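3 Gathering the examples

3.1 Why baskets

The learner described in Section 2 needs to be shown things. It cannot be told them, and our early attempts to hint were not a success either. For each task we therefore asked operators to carry out the job by remote control, using a pair of leader arms whose movements are copied by the pair at the table, and kept everything: joint angles, finger openings and all the camera streams, on a shared clock.

Of the tasks in the Raltance collection, stacking woven baskets looks the least ambitious on paper. A basket is light, it is rigid enough to be predictable, and it has a rim that might have been designed for gripping. It was proposed as a warm-up, to be finished by Tuesday. It went on into July.

The difficulty lies in what counts as done. A block is either on another block or it is on the floor. A basket can be in another basket to a degree. It can sit level, or lean, or rest on one corner with the air of having finished. Two baskets of similar size will often stop short of a full nest, and a small turn at the wrist decides which side ends up high. Since the learner copies whatever it is given, including our low standards, we had to settle how much lean we could live with before the first example was kept.

3.2 Layout and procedure

Every example uses two rectangular baskets, one dark brown and one orange-tan, on a white table. The operator is asked to put the brown basket into the orange one and let go. No instruction is given about which part of the rim to take hold of, or about the path in between. An earlier draft of the protocol did specify both, at some length, and produced examples so alike that the learner could repeat them beautifully provided that nothing was moved.

Start positions were drawn from a printed sheet. The sheet gives a place and an angle for each basket, and operators were asked to follow it loosely. They took to the word "loosely" with enthusiasm, and the spread of starting angles in the final set is wider than the sheet would allow. We have left this as it is. The wider spread appears to do the learner good, and we would like it to be thought deliberate.

The views kept for training come from fixed cameras at the workspace and small cameras carried on the wrists. The two kinds fail in different ways. A fixed view shows how the baskets lie in relation to each other, but an arm can easily cover the part of the rim that matters. A wrist view is close to the work and moves with it, so that a perfectly still basket appears to wander about. Figure 3 gives both kinds. 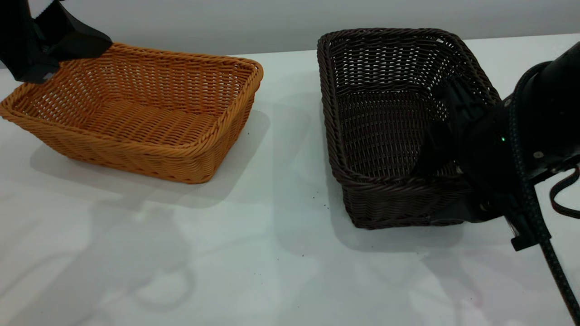
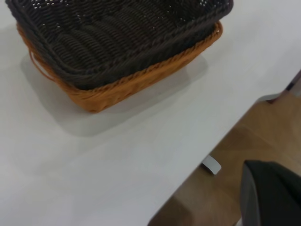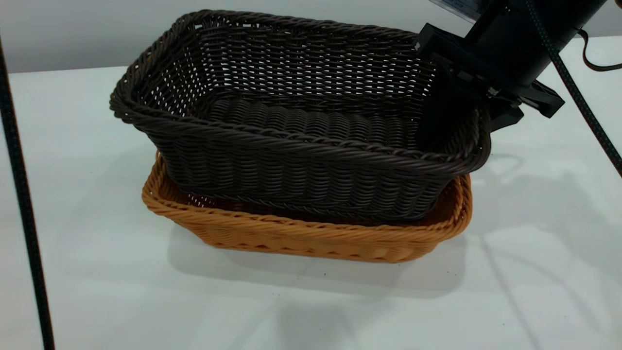 Figure 3. Views from the basket task: top, the baskets side by side, fixed camera; middle, the baskets nested, wrist camera; bottom, the baskets nested, fixed camera, with a gripper at the right of the brown basket.

3.3 Keeping, trimming and throwing away

We recorded 1,956 examples of the basket task with 14 operators. Of these, 230 were thrown away. The commonest fault was a recording stopped too early, usually by an operator who could see perfectly well that the job was going to work and did not feel the need to watch it. The learner has no such confidence. Trained on those recordings, it would carry a basket to the right place and then hold it there, apparently for good.

A further 58 were set aside for a second look. These were the leaners. The bottom view in Figure 3 shows the kind of arrangement that makes the question awkward: the brown basket is off-centre in the tan one and leans towards the back left. Whether an arrangement of this sort should pass depends on whether the arm has finished with it, and a single view will not settle that. Our reviewers were therefore required to watch each recording to its end before marking it, a rule that was popular with the authors and with no one else.

The test we settled on is plain. An example passes if the brown basket is inside the rim of the orange one on all sides, is no longer held, and stays where it is until the recording stops. Level is preferred and is not required. We considered measuring the tilt, and built a small tool named Oltus to do it from the fixed view. Oltus was accurate on everything except woven surfaces, and was retired.

Trimming was done by hand. Operators tend to pause before the first movement, and the pauses are of all lengths. Left in, they teach the learner to begin every task with a period of reflection. We cut each recording to begin shortly before either arm moves. Pauses in the middle were left alone, as many of them fall where the operator is lining up the rims, and a learner that skips this step saves time only in the narrowest sense.

3.4 Failed grasps and second tries

It is tempting to keep only the clean examples. We did so in the Gourlay set, gathered before this one, and came to regret it. A learner brought up on faultless work has no idea what to do when its fingers close on nothing. It will go on to lift, carry and lower the basket it is not holding, with every sign of satisfaction.

For the present set we kept examples in which the operator missed the rim and tried again, so long as the final state passed the test above. Operators were told that a miss need not be hidden. This took some repeating. Several had picked up the habit of restarting after any slip, and went on doing so until we removed the restart button from the leader station.

Second tries are marked in the data, so that they can be weighted or left out. The effect of leaving them out is reported in Section 5, along with the same comparison on the Terkik shelf task, where the misses were more frequent and a good deal louder.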